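Acta de la reunión de buenas prácticas de la celda de montaje, marzo, sala pequeña de Benham

Empezamos a las 9:35 porque el proyector no quería saber nada de mi portátil (otra vez). Tomo yo las notas, así que si algo suena demasiado a mí, me lo decís y lo corrijo en la próxima.

**1. Acta anterior**

Aprobada sin cambios. Queda pendiente lo del cartel de la puerta, que sigue diciendo Skatent y ya va siendo hora de quitarlo.

**2. Norma interna para piezas delicadas**

Aquí se nos fue media reunión, ¡y con razón! El borrador de Sitard pedía que procesador y memoria tuvieran su hueco asignado en la bandeja, y eso lo dejamos tal cual. Lo que discutimos fue el zócalo: yo propuse que con la palanca levantada y los contactos a la vista no entre ninguna mano ni herramienta por encima que no esté en el programa, y al final se aceptó con una coletilla, que la comprobación la firme quien arranca el ciclo.
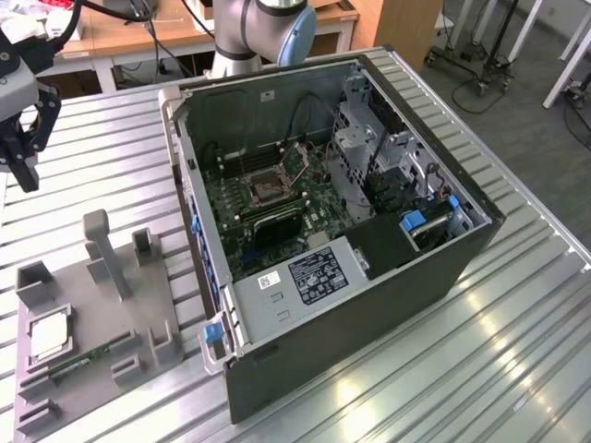

También hablamos de los cables dentro de la torre. A mí me preocupan más que los propios brazos, la verdad, y pedí que conste: cable que cruce la placa se revisa antes de cada tanda. Alguien preguntó si hacía falta sujetarlos siempre y no nos pusimos de acuerdo, queda para la siguiente.

**3. Velocidad y fuerza**

Se fija un tope de 68 mm/s en la aproximación a la placa y de 8 N al cerrar la pinza sobre un módulo de memoria. Hubo quien quería más velocidad (lo entiendo, los ciclos se hacen eternos), pero preferimos empezar así y revisarlo cuando Tamiru nos pase sus registros. Con dos brazos dados de alta en la misma mesa, solo se mueve uno cada vez mientras haya una persona dentro de la zona marcada. Sin excepciones, tampoco para «un ajustito».

**4. Mantenimiento**

Inspección de los dedos de la pinza cada 3000 ciclos. Las bandejas impresas se cambian en cuanto un soporte baile, no cuando se rompa.

**5. Tareas**

- Yo paso a limpio la norma y la subo a la carpeta compartida.
- Sitard revisa el texto de la firma de arranque.
- Tamiru envía los registros de fuerza.
- Benham pide cinta nueva para el suelo.

**6. Ruegos y preguntas**

Se pide café que no sea el de la máquina. Apoyo la moción con entusiasmo. Cerramos a las 11:08.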